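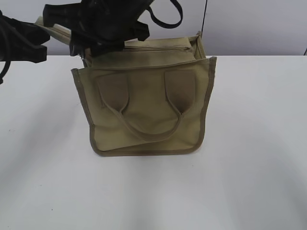 Lab Handout 7: Grasping Soft Things

Home Syllabus Handouts Lab Hours Team Pages
Search this course

Instructor: Mahmoud Mahrous
Lab lead: Shaimaa El Idrissi

Welcome to the soft goods unit! So far everything you've picked up has been polite. Blocks keep their shape, cups keep their shape, and if your gripper pose was a little off, the part usually slid into place anyway. Fabric won't do you that favor. A canvas tote changes shape as soon as the fingers close on it, and from then on your arm is holding one corner of something that's still moving. I think it's the most fun you can have in this room, and I hope you'll agree by the end of the week.

What the task is

Start with the bag standing upright on the white table, front panel toward the camera, handle hanging down the front. Your program should take hold of the top edge near one corner, pull it up and outward, and hold it there long enough to save a picture. Then let go and back the arm out the way it came in. Opening the bag all the way and dropping something inside comes in the next handout (yes, you'll get to do it, please be patient!).

Why a corner

The middle of the rim looks tempting, but a pinch there tends to fold the front and back panels together, and then you've closed the bag you were trying to open. Near a corner the seam gives the fabric some stiffness, so the fingers have something firmer to close on. Look at how the canvas runs in a strip from the jaws back down to the bag. You want that strip to come from one layer. If you catch both, open the jaws, lift clear, and try again with a smaller overlap.

Before you run

- Load the Trolden workspace file and check that the table height matches the one on the whiteboard.
- Stand the bag up by hand. Squeeze the bottom corners into shape if they've tucked under.
- Run the approach path once with no bag on the table.
- Keep the cable slack outside the path of the arm.
- One person on the stop button, always. Trade places after each run.

Notes on closing force

Begin low. Canvas is forgiving, but the handle stitching isn't, and we'd like these bags to last until December. If the edge slips out, raise the force one step and repeat. Write down both values, the one that slipped and the one that held. Shaimaa's team (Andura) found last term that moving the fingers slightly deeper helped more than extra force did. Try it and see if you get the same!

What to turn in

Each team submits 2 saved pictures, one before the pull and one during the hold, plus your force log and a short paragraph on a grasp that went wrong. Failed grasps are welcome here, and a well-explained failure earns full credit. Team Rinaldi and Team Clinari share the afternoon bench, so please leave the bag standing at the center mark for whoever is next.

Question to bring to class: if the handle falls across the rim, how would your program know?

Contact: see Lab Hours page | Course handouts, updated 9 Aug 2024 | Back to top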